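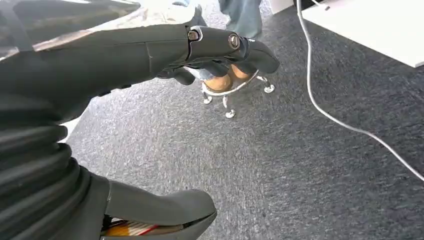 3 min read

Monday, June 19, 2023
by Rahel Rainer
Filed under: Skin Diary, Body Care

Day 12 of the urea lotion comparison. Left shin Dremer 10%, right shin Cardoso 5%, both applied after the evening shower, one pump per side. The Dremer pump delivers more per stroke than the Cardoso pump, so I have been weighing both on the kitchen scale since Thursday and topping up the right side with a half stroke. The scale reads to a tenth of a gram and drifts when the fridge compressor runs. I take each reading twice and keep the second.

Left shin: no visible flaking at 7 a.m., slight tackiness still present from the night before. Right shin: fine flaking along the outer edge, same band as on day 9. No redness on either. The left side stung for a minute or so where I had shaved, and I have made a note not to shave on application days, which I also noted on day 4 and ignored.

The Dremer has a smell I can't place. The label says fragrance-free and the ingredient list agrees. Paweena smelled it on Saturday and said wet cardboard, then smelled it again and said candle. I would put it closer to the inside of a new vinyl bag. It fades in ten minutes. The Cardoso smells of almond and keeps smelling of almond until lunch, on the pajamas as well.

Texture. The Dremer is thin and runs if you hold the palm at an angle. It spreads well, takes a while to go in, and pills if anything with silicone goes on top of it. I tested that with the Jurnmont dry oil this morning and had to wash the whole calf and start again, so the 7 a.m. observation above is the last clean one for today. The Cardoso is thicker, almost a cream, and takes the oil with no trouble.

Price. The Dremer bottle was 700 at the pharmacy by the station, for the large size. Tzu-hsuan got the same one in November in a set with a foot balm she didn't want, and paid less for the set. She is giving me the balm. I don't need a foot balm in the middle of a trial, but it can wait in the drawer with the two Grakodska samples and the hand cream that separated.

On the hand cream: I wrote to Jurnmont about it and had a reply from a Lorenz Gruber in customer service. He asked for the batch code, the place of purchase and whether the tube had been stored above normal room temperature. It lived on the bathroom windowsill through a heat wave, so the answer to the last one is yes. I sent the code anyway. The code on the crimp ends in 177, or possibly 171, as the stamp is shallow.

Kilian wants me to add a bare patch as a control. He is right and I should have done it on day 1. Starting tonight I will leave a strip below each knee untreated, two fingers wide, marked with a dot of eyeliner pencil at each end. The pencil will come off in the shower, so it has to be redrawn before the lotion goes on. Twelve days of data without a control are still of some use for comparing the two sides with each other.

Bathroom humidity at 10 p.m. was 80 percent with the door shut – bedroom much lower, meter battery dying. Buy battery. Also cotton pads, the unbleached ones, and a refill of the oatmeal soap if they have it in the small size.

4 comments
Share this entry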